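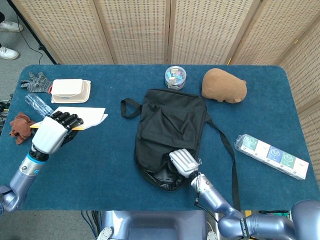
Keep the bag open with one hand before you even think about the papers, Miyuki Hayashi told me in the first week, and then stop thinking about your fingers at all. I wrote it on my wrist in pen. By the end of the project I could do the first part. The second part I'm still working on!

12/8/22
By Ingegerd Viklund
6 min read

My project this semester was teaching Tully to pack a backpack. Tully is the two-armed robot in the Umus lab, and the teaching is done by remote control: you put on the headset and the gloves, your hands become the robot's hands (sort of, on a good day), and everything you do gets recorded. Afterward the recordings go into the training program and you hope the robot picks up the idea. Saoirse Ó Gríofa did the other half of the demonstrations, and we split the training runs between us.

I picked the backpack because I thought it would be easy. I pack one every morning half asleep. What I hadn't thought about is how much of that is feel. You push your hand into the opening and the fabric tells you where the pocket goes, where the lining has bunched up, whether you're inside the bag or just poking the outside of it. Through the gloves I got none of that. I had to look, and the fingers I wanted to look at were usually buried in black cloth with a shiny black lining, so looking didn't help a whole lot either.

The hands

Tully's hands aren't a matched pair. The left has a white palm and black jointed fingers and the right one is silvery white, and I ended up giving them separate jobs. Right hand goes in the bag and makes room. Left hand brings the stuff. Saoirse did it the same way for her first few and then started swapping when an object was on the wrong side, which felt much more natural to her and was terrible for our data. We had a long talk about this over vending machine pretzels. If two people show a robot two different ways of doing the same thing, it can land somewhere in the middle, and the middle of "left hand" and "right hand" is both hands heading for the same water bottle. So we agreed on one way and wrote it on the whiteboard.

What goes in

The papers were my main object. I wanted something floppy, because stiff things like the food container are almost too kind to you: close the fingers, lift, done. A stack of paper sags and fans out, and if you grab only the top sheets the rest stay behind on the table. I learned to curl the fingers over the edge and wait a beat before lifting. That beat shows up in every recording I made after the first day, and later on the robot did it too, the exact same little pause. I yelped the first time I saw it. It was like watching somebody copy my handwriting.

The rest of the table was there to make things messy in a normal, real-life way. A knit work glove, a bottle lying on its side, a brown cloth, a pack of tissues with cartoon faces, a clear jar full of little pastel cubes, and the plush animal, which I call a capybara and Saoirse calls a guinea pig (we never settled it). We moved things between demonstrations. At first I moved them in a very lazy way, nudging the bottle over a bit and calling it a new layout, and when I trained on those the robot did great until somebody put the bottle somewhere truly different. Then it reached for where the bottle used to be. That one was on me.

Recording

We kept 29 demonstrations in the end and threw out a bunch more. Reasons for throwing one out: I dropped the papers and said a bad word, the strap got caught, the tracking in my left glove drifted until my thumb was pointing at my elbow, or I simply got tired and sloppy. Getting tired was the big one. My shoulders hurt after a long session in a way that made me respect anybody who does this for a living. Dolores Oyelaran, our supervisor, suggested short sessions with breaks, and the recordings got visibly smoother from that afternoon on.

One thing I changed halfway through was how I dealt with mistakes. Early on, if the fingers slid off the edge of the bag, I stopped and started over. I wanted clean demonstrations! But then the robot had never seen what to do after a slip, so when it slipped it just kept pushing at the outside of the bag like everything was fine. In the second half I left my slips in and fixed them while recording – back the hand out, find the opening again, go in slower. Those are ugly to watch and they helped more than anything else we did.

Training

We used Pusow, which was already set up on the lab machine. I trained for 3,000 steps at first and thought the result looked okay, then found I'd been feeding it the hand positions with left and right flipped. It looked okay anyway?? I still don't fully understand that and I've put it in my notes as an open question. After the fix, the reaches were calmer and the hands stopped crowding each other.

Where it stands: with the bag lying flat and already unzipped, the robot can usually get a hand into the opening and bring the papers over. The letting go is the weak spot. It likes to release a little early, with the papers half in and half out, and I know exactly where that comes from, since I did it myself in a lot of the early demonstrations and counted them as good. We never got as far as the zipper. We tried the jar a few times by remote control and didn't get anything I'd want a robot to copy.

If I get the lab again in July I'd like to redo the whole set with the bag turned a different way each time, and add some sort of buzz in the gloves when the fingers touch something, even a crude one. Saoirse wants to do the straps. I've asked her to please start with the straps out of the way on the floor side, and she's thinking about it.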